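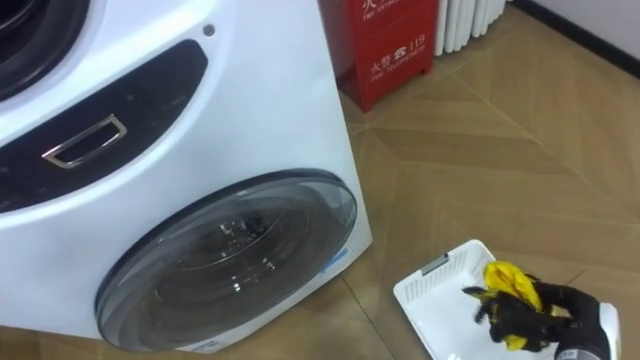
I have had the Truswood drying rack up in our utility room since May, which is long enough to say whether it's any good. Mostly it is. There are a couple of things I'd want to know before buying, so I'll put those in as well.

It's the wall-mounted kind that pulls out like a concertina and folds flat when you've finished. We had a floor airer before, a cheap wire one, and it was in the way every day of its life. The room is narrow, and with the airer open you had to turn sideways to get to the back door.

## Fitting

The rack comes in one box with the arms already joined up. You get four screws and four wall plugs. The screws are fine. The plugs are soft grey things that spun in the hole, so I threw them out and used better ones from the shed. If your wall is plasterboard you will need proper fixings or a stud, and the leaflet says very little on this. It has one drawing of a brick wall and a drill.

There is a paper template for marking the holes. Check it against the bracket first. Mine was 2 mm out on the right-hand side, and I only noticed after drilling. I opened the hole up a bit with a round file and the washer covers it.

It took me most of a morning, and part of that was looking for the spirit level. My neighbour Odair Magalhães put his up on his own in an hour, but he has brick throughout.

Think about height. I set mine so that I can reach the back rail without stretching, and when it's pulled out the front rail is level with my chin. My wife, Lindalva, would have liked it lower. Shirts hung on hangers from the front rail need a fair drop beneath them as well.

## In use

It holds one full wash if you are sensible about it. Towels go on the outer rails and small things at the back. A double duvet cover has to be folded over twice and then takes a long time to dry in the middle, so we still put those over the banister or wait for a good day and use the line.

The rails are round and smooth and don't leave a sharp crease. I was worried about marks on pale cotton but there haven't been any. The finish has worn slightly where the arms cross, and a little grey dust came off on a cloth when I wiped it down. Nothing has got on the clothes so far.

Opening and closing is easy with one hand when the rack is empty. Loaded, it needs both. There's a small catch on the left that is meant to hold it shut, and this is the weakest part of the whole thing. It's thin plastic and it clicks in only if you push the rack up slightly at the same time. I wrote to Truswood about it and had a polite reply from Rajkumari Dwivedi, who sent a new catch in the post free of charge. The new one is the same as the old one.

With a heavy load of jeans the front rail dips. It comes back up afterwards, and the bracket hasn't moved on the wall.

## Compared with others

I looked at the Prerkel before buying. It is wider and has a much better catch, in metal, but it sticks out further from the wall when closed and I'd have caught my elbow on it. If you have the space I would go for that one. A ceiling pulley would hold more than either, but our ceiling is low.

## Would I buy it again

Yes, for a narrow room. I bought mine from the hardware shop in Corncombe, where they had one on display that you could pull about, and I'd suggest doing that if you can find one. Take your own wall plugs out of the drawer before you start, and measure the template.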